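# Week three of robot club, and I have opinions about bowls

I promised Mahlet I'd write something up every week this term, and so far I've managed exactly none, so this is me catching up in one go with a cup of tea.

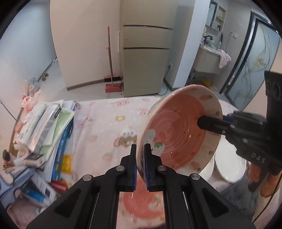 Our project is called Ginine. Shuzhen picked the name and we voted for it because it was late and we wanted to go home. The plan is to teach a robot arm to do small kitchen jobs - lifting a bowl, turning it, putting it down on a plate - by showing it lots and lots of goes done by people holding the grippers themselves. We need 900 good ones before the showcase in February. On Monday we had 400, and I was feeling quite smug until Bezawit went through them and threw out 100 of mine. A hundred! Apparently I rush the letting go.

She's right, annoyingly. When you do the washing up you never think about how you hold a bowl, your fingers just sort it out. With two fingers on each side you have to decide everything. Do you pinch the rim? Do you brace the inside with the other gripper while you tilt? I've ended up with a pinch on the left and a gentle push on the right, and Liya does it the other way round, and we've had a long and slightly heated chat about whether the mix of styles helps or just muddles things. (My money's on helps. Liya says I only think that so I don't have to change.)

Plates are much worse, by the way. They lie so flat that there's hardly anything to get hold of, and if you come in at the wrong angle you just shove the thing along the bedding. Tsegereda has a trick where she presses down on the near edge first, and I've tried it about fifteen times with no luck at all, so she's going to show me again at the weekend.

Other bits of news. The storage card filled up on Tuesday with 3492 files on it, most of them tests from before Christmas that we should have cleared ages ago, so that was an evening gone. I've also started a proper log, with the date, who was holding what, and a column for "anything odd", which is already the longest column by miles. If anyone from the Ellerari team is reading, yes, I did pinch the idea from you, thank you very much!

Still to do before next week: redo my hundred, slowly this time, have a go with cups, and write the bit of the report about grip force that I keep pretending isn't mine. Shuzhen wants the first draft by Sunday. I've got a title and half a paragraph so far.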